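Tester une tâche ménagère sur un poste à deux bras : charger un plateau

1. Fixer le plateau de départ : centre de table, bord parallèle aux embases.

2. Poser la tasse en premier, puis apporter la petite boîte en carton par le bras droit. 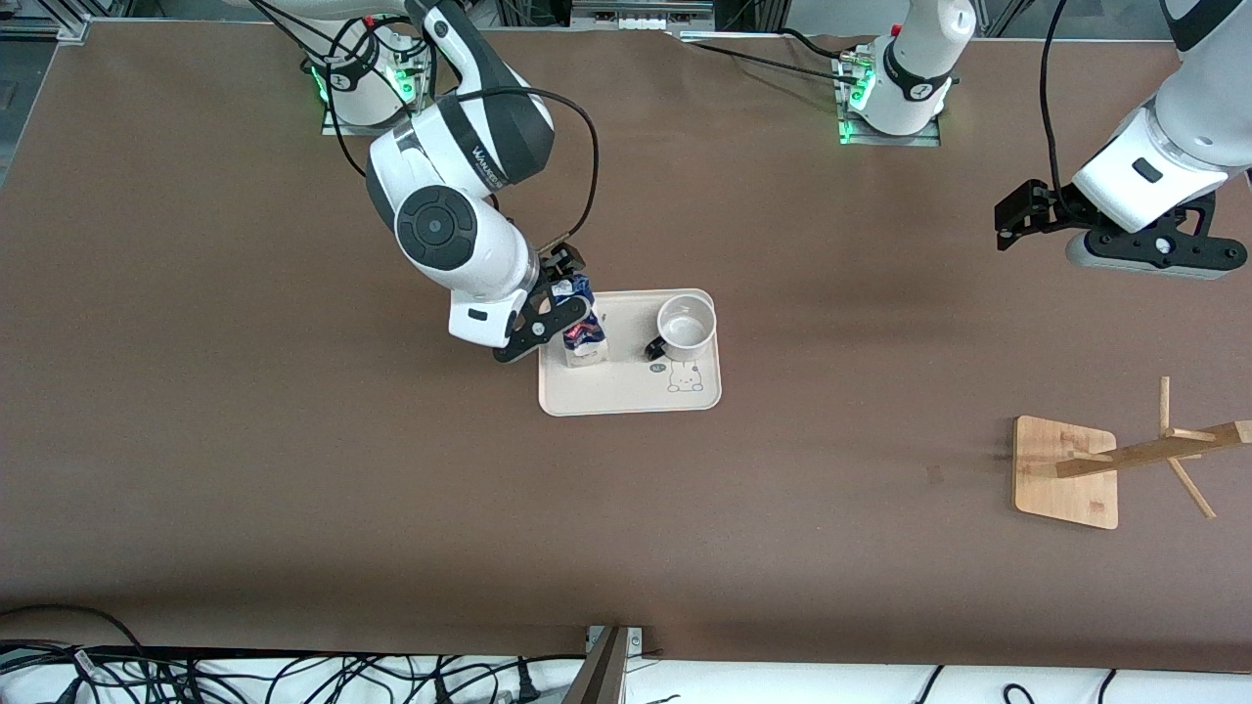

Limiter la vitesse d'approche à 400 mm/s et répéter l'essai 1 000 fois avant de conclure. Un succès isolé ne prouve rien.

3. Contrôler la vue du poignet, pince ouverte, avant chaque série.

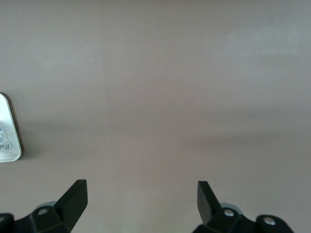
Le point faible reste la reprise après échec – un humain corrige sans y penser, le programme repart de l'étape 1. Pour l'instant, compter 3 interventions manuelles par série.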